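Last changed in November, after the Frota update moved the schedule settings.

# Moving a small office file share to a new machine

These are the steps we use when a shared folder has to move from one computer to another without people losing a day's work. They suit an office with one main share and a backup drive. The worked figures come from the Mullbridge office, which had 400 GB in use.

Sort out the hardware first. Any change of processor, memory or disks should be finished and tested before you copy a single file.
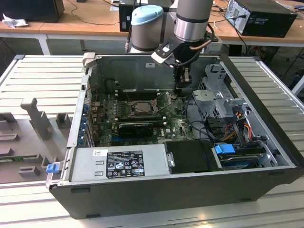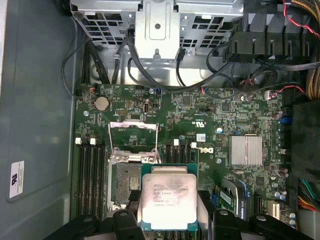 Run the new machine for at least one full night before trusting it with anything. A memory test followed by a long disk test is enough. If either one reports an error, fix it and start the night again.

## 1. Write down what is there now

Go to the old machine and note the following:

- the name of each share and the folder it points to
- who can read it and who can write to it
- the machine's name and network address
- any job that runs by itself, such as the nightly backup
- anything that saves straight into the share (scanners, the accounts program, the door entry log)

The last item is the one that gets missed. At the Kirnden office the scanner carried on sending to the old address for a week after the move, and the scans had to be picked out by hand.

## 2. Clear out before you copy

Ask each team to go through its own folders. Give them a date and stick to it. Old installers, duplicate photo folders and temporary files can usually go. Leave anything to do with wages, tax or contracts unless the person in charge of it says otherwise in writing.

Empty the recycle bin on the share as well. It takes up space and will be copied along with the rest if you let it.

## 3. Set up the new share under a temporary name

Create the share on the new machine and call it something like `office-new`. Don't use the old name yet. Two machines answering to one name will confuse every computer on the network.

Create the user groups before the users, then add people to the groups. Set permissions on the groups only. If one person needs access to one odd folder, make a small group for it anyway – it is far easier to read six months later.

## 4. Make the first copy

Do this during the working week. People can carry on using the old share while it runs. We use rsync from the new machine:

```
rsync -aH --info=progress2 /mnt/oldshare/ /srv/office/
```

Mind the slash at the end of the first path. Without it you get a folder called `oldshare` inside the new one.

Over a wired gigabit connection, 400 GB should take an hour or two if the files are large. Lots of small files are much slower, and ours ran into the evening. Don't do it over wireless.

## 5. Make the final copy

Pick a quiet time. We chose Thursday evening so that there was a working day left to deal with complaints before the weekend.

1. Tell everyone to save and close their files.
2. Set the old share to read-only.
3. Run the same command again with `--delete` added. This brings over changes and removes anything that was deleted from the old share since the first copy.
4. Compare the number of files on both sides.
5. Open a few files from each main folder, including at least one very large one.

Check the paths twice before pressing Enter on step 3. With `--delete` and the two paths the wrong way round, you would be clearing files from the old share. Mounting the old share read-only on the new machine guards against this.

The second run took 35 minutes at Mullbridge. Allow 60 and tell people the share will be back after that.

## 6. Swap the names

Rename the old machine first and restart it. Then give the new one the old name and, if you use fixed addresses, the old address. Restart that too. Most computers will reconnect without help. Any that won't usually have a saved password for the old machine, and removing it is enough.

Test the scanner before you go home.

## 7. Put the backup back on

We run backups with Frota. Its schedules moved to the Jobs page in the last update, and old jobs are shown there as paused until you open and save them. Start one full backup by hand and let it finish. Then restore a folder to a different place and open what comes back.

If the share also feeds Allotstead, for room and plot bookings, change the folder path under its Import settings. It gives no warning when the path is wrong – the list just stops updating.

## 8. Keep the old machine for a while

Leave it switched off but complete for a month. Put a label on it with the date it came out of use and the date it can be wiped. When that second date comes, check with each team once more, wipe the disks and cross it off the equipment list.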